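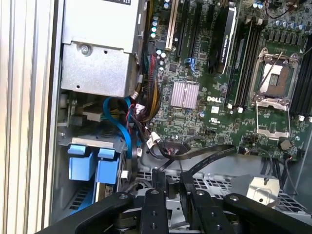
Desktop teardown is officially on the menu at Trurau this month, and I got to spend a long morning in the lab with the Grivus crew while they gathered examples for it. If you've been following Drultidis (their learning system for taking apart old electronics), you know it's been good with phones and set-top boxes for a while now. Full-size computers are a much bigger mess, so they're starting pretty much from scratch with a fresh batch of demonstrations.

The goal for this round is 100 good examples of one small job: getting the gripper in close to the hard drive, taking hold, and backing out without snagging anything. When I left, they had 74 in the bag. I figured you just record a robot doing the thing and you're done, but there's a lot of stopping, resetting and squinting at playback in between. One run got tossed while I was there over a hesitation I couldn't even see until they played it back for me twice!
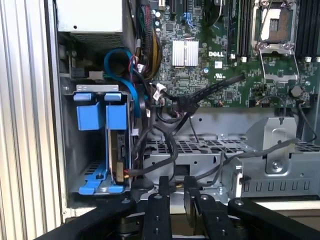
I asked why they didn't begin with something easier, like a case that's already been half stripped, and I got a pretty firm no. They want the system to learn with the clutter left in, the way these machines come off a recycling truck. On this Dell the blue drive carrier is easy to spot, but there are black cables hanging in loops down past the front of it, and the fingers have to deal with that. Every example also gets a short written note about the approach, and the notes take longer than the runs do (I tried writing 2 of them and was politely relieved of my duties).

Next up is the Pylypenko set, which is what they call the group of runs held back for testing. It'll be 40 runs, and none of them get used for training, so the team can find out whether Drultidis has picked up the job or only memorized the one computer.

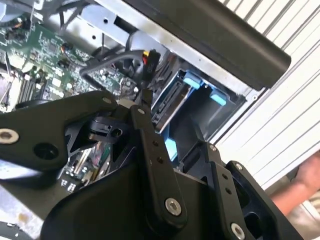
My favorite part was how much of the morning went into angles. The crew doesn't want every example coming in from the same side, so they keep changing the approach, and the wrist camera gives you a wildly different look each time. With the two long finger links angled toward the silver drive and those light-blue tabs right nearby, I got why they're so fussy about it – there's really not much room in there! I kept leaning in toward the monitor like that would help.

They expect to wrap up the collecting by December, and I've already asked to come back when the test runs start.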